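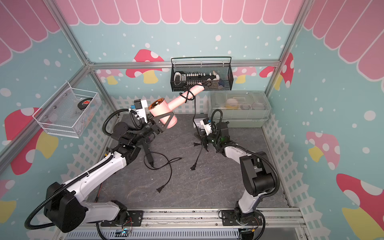

How to set medium-length hair on rollers at home

By Asuka Ichikawa

Posted in: Styling, Hair at home

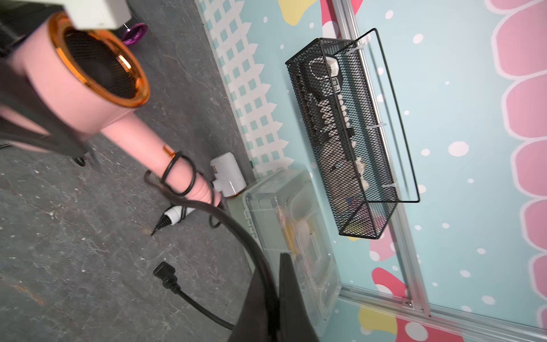 4 min read

Rollers give a softer shape than tongs and the volume at the roots lasts longer. The method below suits straight or slightly wavy hair, anywhere from the chin to just past the shoulders. Very long hair can be set the same way but you will need more rollers and more patience. Very curly hair behaves differently and I cover that on a separate page.

I learned this from Lâm Ông, who taught the evening class in Skernthorpe when I was a junior. He did everything with pins and a tail comb, and I have changed very little since apart from the setting lotion.

What you need

Velcro or smooth rollers in two sizes, large for the top and medium for the sides and back
A tail comb (mine is a Lau, but any with a metal tail will do)
Sectioning clips
Long pins, if your rollers are smooth
A spray bottle
Setting lotion or light mousse
A hair dryer
A silk or satin scarf, optional

A word on roller size. The hair should go round the roller at least one and a half times. If it only just meets itself, the roller is too big and all you will get is a slight bend at the ends. For a chin-length bob I use medium rollers on top as well.

Mixing the lotion

Most setting lotions are too strong straight from the bottle for fine hair. I use Gemau, diluted half and half with water, 60 ml of each, in a small spray bottle. Mix it fresh each time and tip away what is left over. For thick or coarse hair, use it neat. If you prefer mousse, a blob the size of an egg is plenty for shoulder-length hair.

Step 1: Wash and rough-dry

Wash as usual and keep conditioner to the ends. Squeeze the water out with a towel and leave the hair wrapped for a few minutes. Then rough-dry on a medium heat, moving the dryer all the time, until the hair is nearly dry. It should feel cool and slightly damp between your fingers. Hair that goes on to rollers soaking wet takes hours, and it tends to dry on the outside first and stay damp in the middle.

Step 2: Section

Use the tail of the comb to draw a line from the outer end of one eyebrow straight back to the crown, then do the same on the other side. Comb everything between the lines up and clip it. This is your top section. Divide the rest down the middle at the back, and clip each side out of the way in front of the ear.

Take your time over this part. Most of the home sets I am asked to rescue went wrong at the sectioning.

Step 3: Roll the top

Unclip the top and take a piece at the hairline, no wider than the roller and no deeper. Spray it lightly with lotion from root to tip and comb it through.
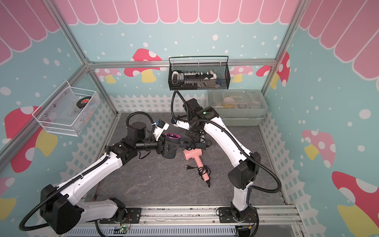 Hold the piece up and slightly forward, so it leans over the forehead. Put the roller at the very ends, smooth them round it with the comb, and roll down to the scalp without letting go of the tension. It should sit on its own base and not on the hair behind. Velcro will hold by itself. Pin a smooth roller through the side, with the pin lying flat against the head.

Work back to the crown in the same way, one roller behind the other. If you wear a side parting, make the parting first and roll away from it on both sides.

Step 4: Sides and back

Work from the top down in rows. Hold each piece straight out from the head and roll under. The pieces nearest the neck can be rolled with less tension, as there is no need for lift there. If the hair at the nape is too short to go round a roller, make a flat curl with two fingers and pin it.

Ends that stick out will dry sticking out. If you see a fishhook, unroll that piece, damp the tip and start again. A folded end paper helps with layered hair.

Step 5: Dry

Set the dryer to medium heat and low speed. High speed will blow shorter pieces out of the rollers. Keep it a hand's length away and move over the whole head, giving each roller a turn from above and from the side. Medium hair usually needs half an hour. If you have the evening free, let it dry naturally under the scarf and only finish with the dryer. 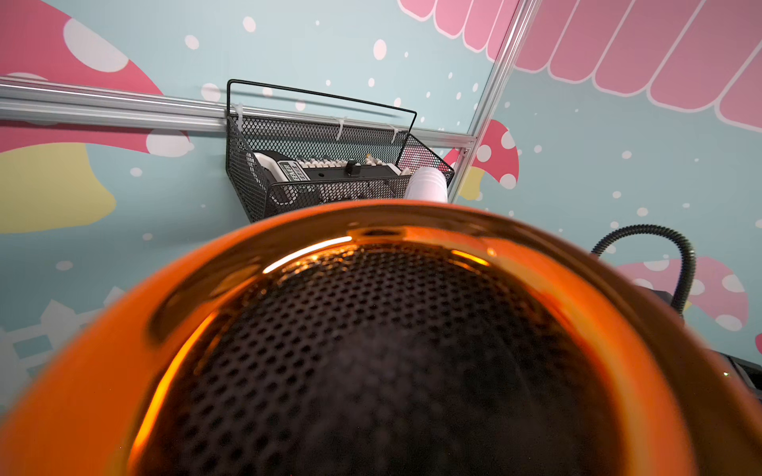
When you think it is done, undo one roller at the back of the crown, where the hair is thickest. If the piece feels damp at all, roll it up and carry on. Once everything is dry, switch to cool for a couple of minutes and then leave it alone until the rollers are completely cold – this matters more than any product you put on it.

Step 6: Take out and brush

Start at the nape and work upwards. Unwind each roller the way it went in. Never pull Velcro sideways, it snags and you may have to cut it free.

The hair will look far too curly at this stage. Leave it for five minutes, then brush it right through with a soft bristle brush, all the way to the ends. Keep brushing until the separate curls join up into one shape. If you want more height, backcomb two or three pieces at the crown and smooth the surface over them. Finish with hairspray from arm's length.

Making it last

At night, wind the top section loosely round two large rollers or pin it in a big flat curl, and tie the scarf over. In the morning take it down and brush. I normally get three days from a set, fewer in damp weather.

Cleaning the rollers

Pull the loose hair out of Velcro rollers with an old toothbrush, then wash them in warm water with a little shampoo and stand them on end to dry. Lotion builds up after a few uses and stops them gripping.

Questions about stockists: Gemau is kept behind the counter at the hairdressing supplier in Ornolden, in 100 ml and 710 ml bottles. The small one is enough to try it out.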